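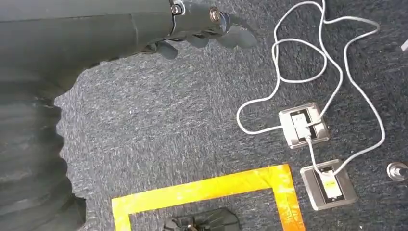

Oct 24, 2021

Results day at Eltero. They put them out at seven and I read them on the 14 from Drirnstead, standing up as far as the hospital. Revenue is up a bit on last year, which was a terrible year, so that says very little. The dividend is gone again. Further down, after the part about fuel, was the paragraph we had all been waiting for: the chief executive is leaving and Pantelis Lazaridis is taking over until they find someone permanent. He ran the Jikevside depot before he went to head office. I met him twice. He knew the timetable better than I did, and I write the timetable.

The Karamanlidis offer is still on the table. The board called it too low in July and called it too low again this morning, in almost the same words. The shares fell anyway. I have 1,436 of them from the staff plan and I have stopped working out what they are worth.

At the office there was a call at ten for all the planning teams. It lasted 24 minutes, most of it slides we had seen. No depot closures before spring. A review of evening services, to be finished by Christmas. I asked if the review covered the contract routes as well, and was told that would be looked at. I wrote that down.

After lunch I went back to the Jikevside evening figures. Three routes lose money after eight and one of them always has. If we ran the last two trips as a single loop we could save a driver shift and still get people home from the late shift at the hospital. The connection at the station would be tight - four minutes, and the train is often late. I sent a draft to the depot and asked for comments from the drivers before it goes any higher.

Had a long talk on the phone with my brother in the evening. He thinks I should sell if the offer goes up again. He may be right. A new owner would want to look at the contract routes first, and those are most of my work. On the other hand we have had three reorganizations under the present owners and I am still at the same desk.

Rain from about six. Took the 3 home and it was nine minutes late, with a full lower deck. Leftover soup. Need to renew my pass before the end of the month and call the dentist.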